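法尔尼茨推出“一柜多用”小方柜，号称告别杂乱，效果还得再看

家居品牌法尔尼茨（Farnitz）日前把旗下的小型收纳柜“斯卡卢斯”（Skallus）重新摆上了货架，宣传语相当响亮：“一只柜子，收走一个房间的零碎。”2022年4月24日，记者在贾洛拉（Jalora）家居城二层的展区看到了这款产品。展区不大，挂着的横幅倒是不小。

按照品牌方发放的资料，斯卡卢斯主打三层分工：柜面放随手要拿的东西，柜面下方的敞口放薄而平的东西，再往下的抽屉放“暂时不想看见的东西”。资料里管这套办法叫“分层归位”，并称用户在日常整理上花的时间可以减少37%。至于这个数字从何而来，资料末尾只有一行小字，写的是“内部居家体验，样本100户”。体验持续多久、由谁计时、怎样才算整理完毕，都没有交代。

记者就此询问了展区的工作人员，对方表示数据由总部提供，现场没有更详细的版本。品牌方客服在随后的邮件回复中称，完整说明“将择期公布”，没有给出日期。

先说柜子本身。灰色，方方正正，柜面是哑光的，前沿和侧沿略微高出一圈。品牌方对这一圈边沿着墨很多，资料里占了整整一段，称其为“防滚落设计”，可以拦住圆珠笔、药瓶和孩子的小球。这话只能信一半。边沿确实有，但高出得很有限，笔横着滚过去也许拦得住，一只有点速度的球恐怕就难说了。记者问能不能现场试一试，得到的答复是展品以展示为主。

柜面下面留着一道敞口，再往下是抽屉。敞口的好处是伸手就能塞，坏处也在这里：凡是能随手塞的地方，最后多半会变成塞满了也没人翻的地方。资料建议在这里放杂志和平板电脑，可敞口里光线很暗，东西往里推一推就不容易看见了。用过电视柜下层隔板的人对此应该不陌生，遥控器和过期的水电费单据常年都住在那里。

抽屉正面与柜身同色，中间装一只圆形的小金属拉手。资料称抽屉可以“单手顺畅开合”。记者试拉了展品的抽屉，空着的时候确实不费力。装满之后如何，资料没有写，现场的抽屉也没有装东西。对一件收纳家具来说，空抽屉的手感参考价值有限，这一点厂家想必比消费者更清楚。

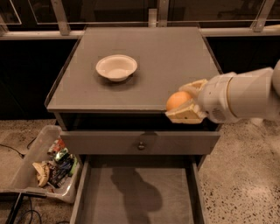 总第20期　第2版
小碗靠后放，橙色的球悬在柜面前沿，下方的抽屉拉开着，里面是空的。柜子这样摆起来自然好看，柜面上除了一只白色小圆碗，四周全是空着的灰色台面。问题在于，普通家庭里很少有哪张台面能长期只放一只碗。钥匙、口罩、快递单、充电线、剥了一半的橘子，这些东西在宣传资料里一样也没有出现。

家居博客“海老原收纳笔记”（Ebihara）去年8月曾发过一篇长文，谈的就是这类小柜子。文章的看法是，小柜子解决的往往是“桌面上看不看得见”的问题，家里的东西总量一件也没有少。作者把自己家的一只旧床头柜清了一遍，从抽屉里翻出的多半是早就忘掉的物件，包括一卷没有拆封的双面胶和几节不知道还有没有电的电池。文章下面的留言吵得很热闹，有人说柜子越多家里越乱，也有人说没有柜子更乱，最后谁也没有说服谁。

斯卡卢斯的目标用户，按品牌方的说法是“租房的年轻人和有孩子的小家庭”。针对后一类用户，资料专门列了一页儿童收纳指南，建议家长让孩子把小件玩具收进抽屉，大件另外用塑料箱来装，箱子就放在柜子旁边的地上。建议本身没有什么毛病，只是读到这里不免要问一句：既然地上还得再放一只箱子，“一只柜子收走一个房间的零碎”又从何说起？

指南里还有一条，说要让孩子“每样东西都有固定的家”，球进抽屉，碗回柜面。听上去很顺。不过把碗长期放在一件带抽屉的矮柜上，对有幼儿的家庭来说未必妥当，抽屉一开一关，柜面跟着晃，碗里要是有汤有水，收拾起来比原先更麻烦。资料中没有提到柜体是否需要靠墙固定，也没有说明抽屉有没有防夹手或者防拉脱的装置。记者把这几个问题一并写进了邮件，截至发稿，客服只回复了其中一条，称“建议在成人看护下使用”。

价格方面，展区的标牌上写的是“到店咨询”。工作人员介绍，目前可以预订，具体售价视颜色和配件而定，展区内只有灰色。配件包括抽屉隔板和柜面软垫，均需另购。也就是说，宣传册上那种抽屉里一格一格排得整整齐齐的样子，光买柜子是得不到的。隔板的尺寸也没有标注，想拿家里现成的盒子来代替，得自己带尺子去量。

展区里逛的人有一些，停下来拉抽屉的不多。一位推着购物车的顾客看了看柜面，又弯腰看了看敞口，问同伴家里那只鞋盒是不是也能放下这些东西。同伴说鞋盒不用花钱。两人随后往灯具区去了。

公平地说，斯卡卢斯并不难看，占地也不算大，放在床边或者沙发旁边，当一只普通的小柜子用，应该没有多少可挑剔的地方。真正可疑的是它身上那一层说法。“分层归位”这四个字，翻译过来就是上面放一点、中间塞一点、下面再塞一点，大多数人家里的柜子早就是这样用的，只是以前没有人给它起名字，也没有人给它配一个百分比。

有意购买的读者，不妨先做两件事。一是把打算放进去的东西全部摊在地上看一眼，估一估一只抽屉够不够装；二是到展区时请工作人员允许往抽屉里放些有分量的东西，再拉几个来回。如果对方仍旧回答展品以展示为主，那么是否预订，可以回家再想想。

法尔尼茨方面表示，后续还会推出同系列的高柜和带轮的款式，上市时间未定。那份“将择期公布”的体验说明，本报收到后会另行刊出。

（本报记者）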